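Tostton 公布 Garkora 人形机器人工作单元的安装与维护办法

Clisusham，十月。从事服务机器人集成工作的 Tostton 公司今天公布 Garkora 工作单元的安装与维护办法。Garkora 是一个家庭厨房任务的工作单元，由一台人形机器人、一台冰箱、一张桌子和一个装水果的篮子组成。机器人在这里练习从篮子中拿取物品和放入冰箱。该单元设在 Tostton 的 Clisusham 实验室，控制软件的名称为 Kun。

本公司此前收到不少合作单位的询问，他们想知道这样的单元每天怎样保持可以使用的状态。多数问题与算法没有关系，而是关于桌子的位置、电缆的走向、手指关节的清洁等。因此我们把内部的维护手册整理成公开的版本，由各单位自由参考。

一、安装

桌子与冰箱的相对位置是安装时首先确定的内容。桌子的后边靠墙，桌子的一端朝向冰箱。安装人员先放冰箱，后放桌子，最后才让机器人进入位置。如果顺序相反，机器人的站立位置往往需要再调整一次，标定也要重新做。

冰箱的底部要调平。冰箱如果向前倾斜，门在打开以后会自己移动，Kun 软件记录的门的角度就会与实际情况不同。调平以后，安装人员把门打开到任务需要的角度，松手，观察门是否停在原来的地方。

篮子使用带网孔的塑料篮。我们也试过实心的盒子，但是手指碰到盒子的壁时，盒子容易整个滑走。网孔的篮子比较轻，发生碰撞时对手指的压力也小。篮子在桌面上没有固定，允许有少量的移动，软件在每次抓取以前重新寻找它的位置。

机器人的电缆从背部引出，必须留有足够的长度，让身体可以转动。电缆不可以从脚的前面经过。安装人员让机器人以慢速完成全部动作，同时在旁边观察电缆有没有被拉紧。这一步需要20分钟，不可以省略，即使机器人只是从房间的一边移动到另一边。

二、日常检查

单元每运行8小时，操作人员进行一次检查。检查在机器人停止、手臂放下以后进行，内容按照下面的顺序：

手部。逐个活动手指关节，听有没有不正常的声音。用不掉毛的布擦去手指表面的果汁和灰尘。水果的皮如果破了，糖分会留在关节的缝里，干了以后手指动作会变慢。

手腕。检查接头是否拧紧，电缆的外皮有没有磨损。手腕转动的次数最多，所以这里的电缆比其他位置的电缆更早需要更换。

脚部与地面。检查脚底有没有灰尘。地板的接缝如果翘起，要先修地板，再让机器人站上去。

冰箱。擦干净隔间的底面和门的边缘。水滴会产生反光，影响视觉判断。门的铰链每个月检查一次，不需要每天检查。

桌面。擦去痕迹，但不使用含蜡的清洁剂。蜡会让篮子变滑。

水果。使用真的水果时，每天早上更换。变软的水果不再使用，因为手指的力量是按照硬的水果设定的。

检查的结果填写在 Kun 的维护页面上。没有填写的时候，软件不允许开始下一轮运行。这个限制在开始时受到一些操作人员的反对，他们认为太严格。我们保留了它，但是把页面缩短了，现在一般的检查不需要输入很多文字。

三、标定

头部相机与手臂之间的标定在下列情况下必须重做：更换手部以后，机器人受到碰撞以后，以及桌子或者冰箱被移动以后。标定由2名人员共同完成，一名站在急停按钮旁边，另一名操作软件。

标定完成以后，要做一次验证。机器人连续执行100次抓取与放置，操作人员记录水果掉落的情况和手指碰到篮子边缘的情况。碰到边缘不一定是错误，网孔篮子可以接受轻的接触。但是如果接触总是发生在同一边，说明标定有偏差，要从头再做。

在 Clisusham 的实验室里，我们遇到过一次比较难找的故障。机器人每次拿水果都偏向同一个方向，重新标定以后仍然如此。技术人员检查了相机、手臂和软件的设置，都没有发现问题。最后发现是手腕的一个固定螺丝松了，手部在有重量时会稍微下沉，没有重量时又回到原位，所以标定时看不出来。从那以后，手腕螺丝的检查被写进手册，并且规定要在手里拿着物品的情况下检查。

四、手部的更换

手部是单元中更换最多的部件。更换以前先关闭电源，等待指示灯熄灭，再拔出接头。拔的时候要拿住接头的外壳，不可以拉电缆。新的手部装上以后，先不拿物品，让每个手指完整地弯曲和伸直，然后换成轻的物品，最后才用水果。

换下来的手部不要马上丢弃。很多故障只是一个手指的关节有问题，可以在工作台上修理以后作为备用。Tostton 为使用 Garkora 的单位提供手指关节的单独零件，不要求购买完整的手部。
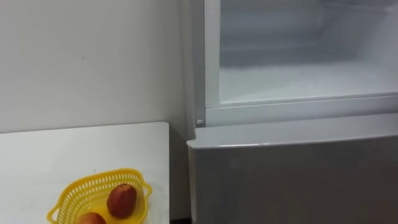

冰箱上层隔间与桌上的篮子，篮子里有水果。
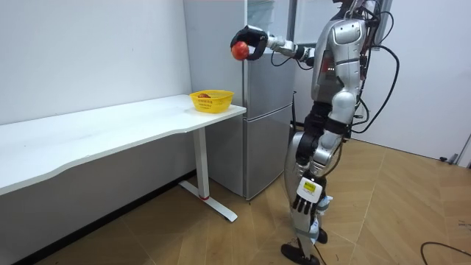 机器人的右手拿着一个红色的番茄，黄色篮子在桌面上。
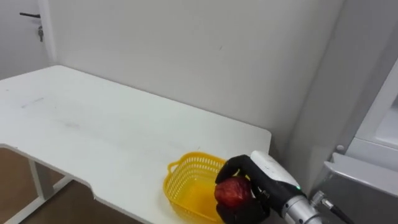 手部握住红苹果，位于篮子的右端，手背外壳上的绿色指示灯亮着。

五、手册的取得与培训

维护手册的公开版本现在可以向 Tostton 申请，不收取费用。手册包括安装顺序、检查表格、标定步骤和常见故障的说明。申请时请写明单位名称和计划使用的机器人型号，以便我们提供合适的附录。不同型号的手部接头不同，附录中的内容不可以互相代替。

Tostton 也将在 Clisusham 实验室举办维护培训。培训在真实的单元上进行，参加者要自己完成一次手部更换和一次完整的标定。由于实验室的空间有限，每次培训只接受来自同一单位的人员。没有使用过 Kun 软件的单位，需要先完成软件的基础课程。

目前的手册只适用于桌面高度固定的单元。可升降桌面的版本还在编写，主要的困难是桌面高度改变以后，手臂的安全范围也要随之改变。我们希望在更多的测试以后再公布这一部分。已经使用可升降桌面的单位，请把高度锁定以后再按照现有的手册操作。

关于 Tostton

Tostton 设计和安装服务机器人的工作单元，并为客户提供标定、维护和修理服务。公司的产品包括 Garkora 工作单元和 Kun 控制软件。

媒体与技术咨询：请联系 Tostton 公司新闻办公室，Clisusham。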